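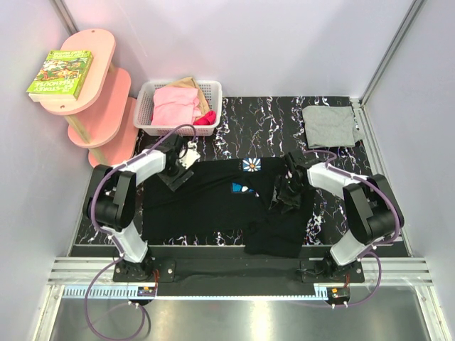 Ticket 3000161: black tee, print won't sit in the middle after folding
2025-01-23 | Posted by the folding desk, Skuseo Laundry Help
2 min read

Hi all, me again with the T-shirts! I'm logging this one properly so I stop asking the same thing in the chat.

Problem: the black tee with the little white daisy on the blue square. Every time I fold it, the daisy ends up off to one side, and the blue and white patch below it gets a crease right through it. The gray tee gives me no trouble at all. Same fold, same table, lovely flat rectangle (okay, one edge is a bit uneven, but I can live with that).

What I tried first: ironing it before folding. Made no difference, and I think I pressed the crease in harder. Then I tried starting from the hem and not the sides, which gave me a sausage.

Second go: I wondered about the surface. I've got the black marbled one down, with the white, purple and pink streaks, and a black shirt on top of that is a pain. I kept losing the side seam in the pattern and grabbing a fold I thought was the edge. Swapped in a plain pale towel for a test and could see the sleeves right away. The towel slides though, so I went back.

Reply from Kenden support, pasted in so it's all in one place: "Lay it print down, smooth it out from the collar, and let the hem come toward you. Fold each side in to the same distance from the collar, then bring the bottom up in 2 folds. Don't pull on the shoulder while the other side is still bunched."

That last bit was me, guilty! I was always tugging the right side over while the rest was in a heap.

Update, same evening: tried it print down and it's so much better. Daisy near enough in the center, patch flat. I did it five times in a row to be sure and only messed up once, when I rushed the left sleeve.

Still open: it comes out wider than the gray one, so they won't stack neatly in the white mesh basket with the pink and tan things. Do I fold the sides in further or get a second basket? I'd like to leave the pink shelf for books if I can.

Status: waiting on reply

Contact Skuseo Laundry Help | © 2025 Skuseo | Back to top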